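**Kekau sets equipment budget for household tidying trials**

2 November 2025

Kekau has approved the purchase of four robot arms for its household tidying programme, with delivery planned for May. The order went to Barrera after a comparison with a rival bid from Bitlow.

Roswitha Lüthi, who manages purchasing, said the bids were close on arm price and differed mainly on spares. Barrera includes a replacement set of gripper fingers and wrist sleeves with each arm. Bitlow quoted these separately, with a longer lead time.

The budget also has a line for soft goods. The task list runs to 109 items, mostly picking and placing on beds, sofas and rugs, and the team has asked for some 100 plush toys, plus bedding in plain colours and perforated plastic baskets. Cables and connectors are costed as consumables.

"The arm is a single line on the sheet. Fingers, sleeves and cables are where the forecast slips," said Chiamaka Effiong, who drew up the request.

Service cover is limited to 1000 operating hours per arm. Kekau has an option to extend it at the same rate, to be taken up before the first inspection. Floor space for a second bedroom set has not yet been funded.

Current work covers the bed tasks, with plush fruit, a white basket and a single arm working over a grey sheet.

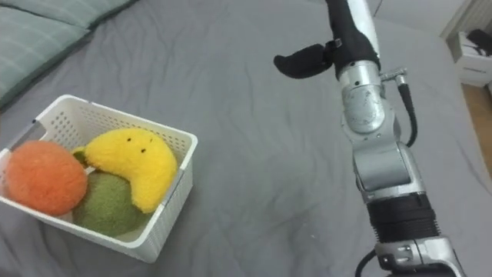 ## Nudik delays controller update

Nudik has moved its next controller release to May. Existing units remain supported.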